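Flukside office reopens after refurbishment of main working floor

Staff have returned to the main working floor of the Flukside office following the completion of refurbishment works which began in the spring. The floor reopened in September, and the teams which had been based temporarily at the Navdale building have now moved back to their desks.

The works were carried out by Sekix, the contractor appointed for the project, with furniture supplied through Piątek. They covered the ceiling, the lighting, the walls, the desks and the cabling, together with a number of smaller repairs which had been put off in previous years. The floor was closed to staff and visitors for 11 weeks.

The floor now provides 40 desks, of which 30 are assigned to permanent teams. The remainder may be booked by colleagues visiting from Navdale and by those whose work brings them to Flukside only occasionally. A total of 136 members of staff are registered to use the building, although a good many of them work mainly at other sites or from home.

Walls and ceiling

The most noticeable change for those who knew the floor before is the brickwork. Sections of the original red brick had been covered by plasterboard during an earlier conversion of the building, and the intention at the outset was simply to repair the boarding and repaint it. When the first boards were taken down, the brick behind was found to be sound. The plans were amended at that point, and the brick has been cleaned, repointed where necessary and left exposed.

The adjoining walls have been finished in plain white. The same colour has been used on the ceiling and on the beams which cross it, replacing the cream paint which had yellowed unevenly over the years. The beams form part of the structure and could not be altered. Earlier proposals to hide them above a suspended ceiling were not taken forward, as this would have lowered the height of the room and made later access to the services more difficult.
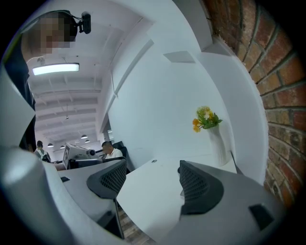

Lighting was the subject of more comments than any other matter when staff were consulted before the works. Colleagues seated furthest from the windows had reported for some time that their desks were poorly lit in the afternoons, while others found the older fittings too harsh. The new arrangement combines bright overhead fittings above the working areas with pendant lamps towards the end of the room. The two sets are switched separately, and teams are asked to agree between themselves which should be used at a given time of day.

The last person to leave in the evening should switch off both sets. The pendant lamps are controlled from a separate switch beside the rear door, which was missed on several evenings during the first fortnight.

Desks and seating

The desks are a mixture of new and retained furniture. Those in good condition were kept, and this accounts for the difference in colour between the white desks and the light grey ones. They are of equal height and may be used side by side. Cable openings should be kept clear, and colleagues are asked not to run chargers or extension leads across the walkways between rows.

Office chairs with mesh backs are in use on the floor. Staff who had a specially adapted chair before the closure should find that it has been returned to them -- it will carry a label with their team name. Anyone whose chair has not been returned should inform the facilities desk, which holds a list of all items stored at Navdale during the works. A small number of pieces remain unclaimed there, among them two footrests, a coat stand and a box of desk lamps. Unclaimed items will be offered to other sites at the end of the month.

Personal belongings packed into crates before the closure have been delivered to the relevant rows. Empty crates should be folded flat and left by the goods lift for collection by Sekix. They should not be kept under desks, where they obstruct the floor sockets.

Flowers and plants

Several colleagues asked whether flowers and plants would be permitted once the floor reopened. They are, provided that they do not block a walkway, a ventilation opening or access to a socket. Vases should be placed where they are unlikely to be knocked over, and should not stand next to equipment or above a cable opening. Responsibility for changing the water rests with the team which brought them in. The larger potted plants which formerly stood by the entrance were looked after at Navdale over the summer and will remain there until a suitable position has been agreed.

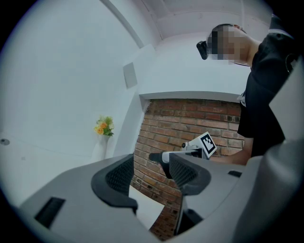

The exposed brick should not be drilled, nailed or taped. The mortar has been renewed in places and will mark easily, and adhesive tape has already left a residue in one area near the entrance. Notices, calendars and team rotas may be fixed to the boards supplied for the purpose. Requests for further boards may be made to the facilities desk, stating the size required and the team concerned. The white walls may be wiped with a damp cloth, but cleaning sprays should be avoided until the paint has fully hardened.

Noise

The removal of the boarding has had some effect on the way in which sound carries across the floor. This was expected, and a period of observation has been agreed before any decision is taken on acoustic panels. In the meantime, longer telephone calls and meetings of more than three people should be held in one of the enclosed rooms on the same corridor. These rooms were not part of the refurbishment and are booked in the usual way.

Comments on noise are being collected until the end of the autumn. It is helpful if they give the time of day and the part of the floor, since a general remark is difficult to act upon.

Outstanding works

Certain minor items remain to be completed. The blind nearest the stairs has been fitted but does not lower fully, and a replacement mechanism is on order from Piątek. One of the doors to the corridor closes more heavily than it should and will be adjusted. Touching up of the paintwork along the skirting will be done before 8 in the morning so that desks do not need to be cleared, although staff in the rows concerned may notice a slight smell of paint on arrival.

Ventilation has been tested and is operating at its normal setting. Some colleagues have found the room cooler than before in the early part of the day. The heating timer has been brought forward by half an hour as a first step, and the position will be reviewed when the weather turns colder.

Sekix will return to inspect the works after the first winter, as the contract requires. Any defect noticed before then, however small, should be reported to the Flukside facilities desk and not directly to the contractor.

Arrangements at Navdale

The rooms at Navdale used during the closure have been handed back to the teams which normally occupy them. The management of both sites wishes to record its thanks to the Navdale staff, who gave up a meeting room and a good part of their storage space for the whole of the period -- in some cases at short notice. Flukside passes issued for temporary use at Navdale have ceased to work and should be handed in at either reception.

Post sent to Navdale for Flukside teams will be forwarded twice a week until the end of the year. Regular correspondents and suppliers should be told of the change of address as soon as possible. Deliveries too large for the internal post will be held at Navdale reception, and the team concerned will be asked to collect them.

A refurbishment of the ground floor at Flukside is under consideration for a later year. No budget has yet been set, and staff on the ground floor will be consulted before any proposal is drawn up.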